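Subject: Re: [bagfolders] Folding the thin ones flat
From: Mirjam Vandenberghe
To: bagfolders list

Hello all,

Thijs Boersma wrote:

> I've been through the archive and I still can't get on with the
> triangle fold for thin carrier bags. The thick supermarket ones are
> fine, they hold a crease and stay put. The flimsy ones puff up as soon
> as I let go, and by the time I've got three done the first has come
> undone again. There's a drawer in our kitchen that won't shut and I'd
> like it to shut before my mother-in-law comes in September. Does
> anyone do it differently? Also, do you bother sorting by size, or does
> it all go in together?
>
> Thijs

Thijs, what a good question, and I'm so glad you asked it, as thin bags are my favourite thing to fold! I know the triangle has a lot of fans here (Jolien, I can hear you from Ghent) and I used it for years, but for anything that rustles I've gone over completely to the flat roll. It suits the plastic much better. The triangle relies on the bag holding a sharp corner, and thin plastic has no interest in doing that.

You need a smooth table or a big chopping board, and both hands. Wipe the surface first. Crumbs underneath make bumps, and the bumps turn into bigger bumps once you start rolling. I do mine at the kitchen table after supper with the radio on, and I can get through a whole carrier of carriers before the washing-up water goes cold.

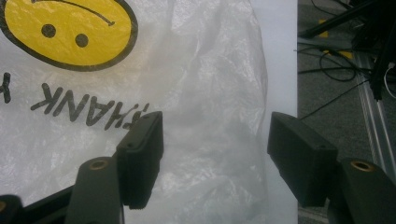
Flattening is where most of the work is, and I'd spend twice as long on it as you think you need to. Pull the side gussets out, push them back in along their old lines, then lay the bag down with the handles pointing away from you. Smooth from the closed end up towards the handles so the air has somewhere to go. If you go the other way you just chase a bubble round the bottom seam. Printing is a great help for keeping straight, and the white bags with the big yellow smiley and THANK in fat black letters are lovely for this - get the face lying level, whichever way up it happens to be, and you can see at once if one side is creeping. Don't fret over the small wrinkles. Those never come out completely and they make no difference to the roll.

After that it goes quickly:

Fold the left side in to the middle, then the right side over it, so you have a strip about as wide as your hand. Run the side of your fist up the strip once more. There is always a last bit of air.

Fold the strip in half lengthwise if the bag is a big one. Leave it if it's small.

Start rolling from the closed end, fairly tight, and stop when you get to the bottom of the handles.

Wrap one handle round the roll and pull the other one through it, over the top, like putting a hair band on. It should hold by itself. If the handles have stretched or torn, use a rubber band or put that one in the bin-liner pile and don't waste your evening on it.

What you end up with is a fat little sausage about the size of a wine cork for a small bag, and more like a cotton reel for a large one. They stand on end in a drawer, so you can see every one of them and pull one out without the rest following it. I can't tell you how much pleasure I get out of opening that drawer.

As for sorting, yes, do! But not too finely. I tried six sizes once and spent more time deciding than folding. Now it's small, large, and "has a hole but good enough for muddy shoes". The small ones live in an old Bortolotti biscuit tin, the large ones go in the drawer itself, and the muddy-shoe ones hang in the porch in a Ballisport drawstring bag that used to hold somebody's swimming things. Bonifacio Marín wrote in last year to say he keeps his in a cardboard tube with a slot cut in the side, which sounded marvellous, though I've never managed to get the slot the right size. Bonifacio, if you're reading, please could you send the measurements again? I lost them when I changed computers.

One word on quantity. When Angelica Talavera and I cleared out the parish hall cupboard we rolled 1173 bags, all thin ones, over seven evenings, and they went into two crates that had held nothing but a tangle before. Angelica kept the tally on the back of an envelope and still has it. She was a triangle person when we started and she is now a roller, although she says she'd go back for paper.

Which reminds me, has anyone found a decent way to deal with the very crackly produce bags, the ones with no handles at all? I've been tying them in a loose knot and I don't like it. They look untidy and the knot pulls tight, so you have to pick at it with your nails just when you've got wet lettuce in the other hand. Jolien Van Acker suggested tucking the open end back into itself like a pair of socks. I've had it work on the larger ones, but the small ones spring open overnight.

Thijs, do let us know how the drawer gets on, and start with the small bags, they're more forgiving.

Best wishes to everyone,
Mirjam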